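How I Painted and Sorted Our Yellow Two-Tier Shelf

Sep 7, 2021
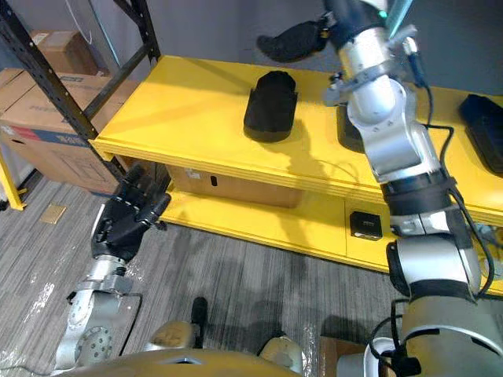 I've wanted a yellow shelf for years. Not a polite buttery yellow either, I mean school bus! My sister-in-law thinks it's a lot. She has beige everything, so we've agreed to disagree.

If you have a plain wooden two-tier shelf sitting around looking tired, this is a really doable project. Mine took one weekend plus a few evenings of me poking at the paint to see if it was ready (don't do this, you'll leave fingerprints).

What you'll need

A low wooden shelf with two levels
Sandpaper, medium and fine
Wood primer, white
A quart of bright yellow satin enamel (I used Gurnura, and had plenty left over)
A small foam roller and an angled brush
An old sheet for the floor

Step 1: Empty it and wipe it down

Everything comes off. I found a library card, a dried-out glue stick and the charger I'd already replaced twice. Wipe the whole thing with warm water and a drop of dish soap and let it dry overnight.

Step 2: Sand

Medium paper first, then fine. You're only scuffing up the old finish so the primer has something to grab, so don't go crazy. I spent 40 minutes on mine with a podcast going. Do the front edges and the legs too, and vacuum up the dust before you open a can of anything.

Step 3: Prime

One coat was enough for me, but if your shelf is dark, plan on two. Yellow is a sneaky color and lets whatever is under it come through. I tried skipping primer on a stool back in December and it came out looking like old mustard.

Step 4: Paint

Brush the corners and seams first, then roll the flat parts. Go thin! Thick coats look great for an hour and then they sag along the front edge. I waited six hours between coats and did three in total. Where two front panels meet, run the tip of a dry brush down the seam to pull out any paint that pooled there.

Paint the lower level as well, including the bits you think won't show. They show as soon as you sit on the floor.

Step 5: Leave it alone

Dry to the touch isn't the same as ready to load. I gave mine six days before putting anything heavy on it, and it still felt the tiniest bit tacky in one corner, so I set down wax paper there for a while.

Step 6: Put things back (the fun part)

My rule is that the top is for stuff I grab and the bottom is for stuff I store. A black tray lives at one end of the top, and it catches whatever comes out of my pockets. I love black against that yellow, so I've kept to mostly dark things up there with plenty of bare paint between them.

Down below I slid in a brown cardboard box with a handle cutout, so I can drag it out with one hand. It has a small white label on it. I keep meaning to swap it for one of those nice Osei baskets, but they're $13 each and the cardboard does the job. A little black box sits farther along for the small stuff that would get lost in the big one.

A couple of extra notes

Measure the gap under the top before you go box shopping. I didn't, and came home with two that wouldn't fit.

If you get a scuff, dab it with leftover paint on a cotton swab. I keep a bit in a jam jar with the lid on tight.

Next up is the hallway bench, and I'm thinking green.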